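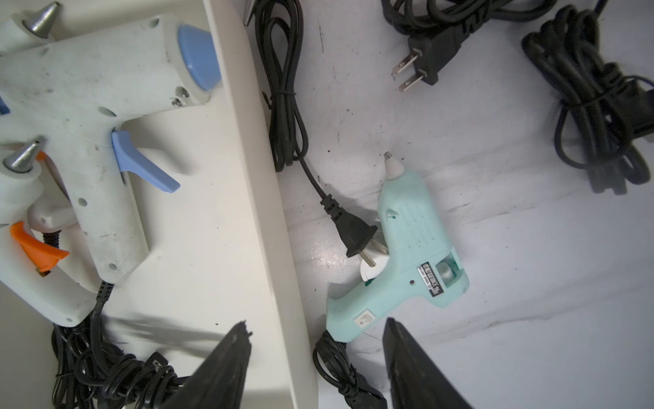 Posted by the Ploltineck blog on 2026-08-01

We moved to Pratden in March, and I am still going through the craft boxes. The apartment is 172 square feet smaller than the old place, so things have to go.

The rule is simple. If I haven't used it since the last move, it goes in the Pusel bag, and the bag goes to the thrift store when it's full. I'm on bag 4.

Yarn was easy. Fabric took two weekends, mostly because I kept finding quilt pieces I had already cut out.

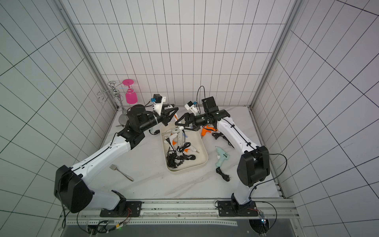 What I kept

One sewing machine, the good scissors and a box of buttons. I counted the buttons while watching a movie – 689, and I have never run out of any kind.

Paper was harder. I had 10 pads of card stock, most with a few sheets gone.

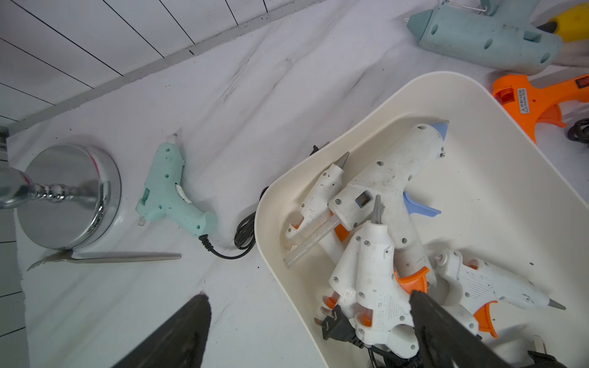 I put the full ones up on Ko, the neighborhood swap page, and they were claimed by dinner. The rest are in a drawer for birthday cards. 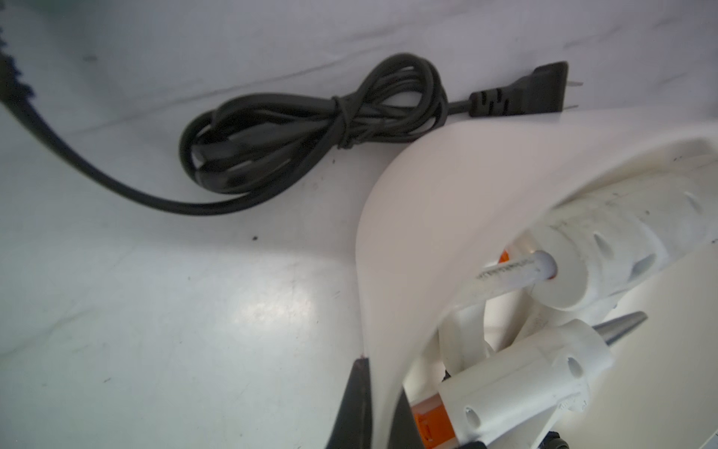
Black cord, coiled and tied.

Next is the hall closet, which has the camping gear and all the paint. I may leave the paint until it cools off.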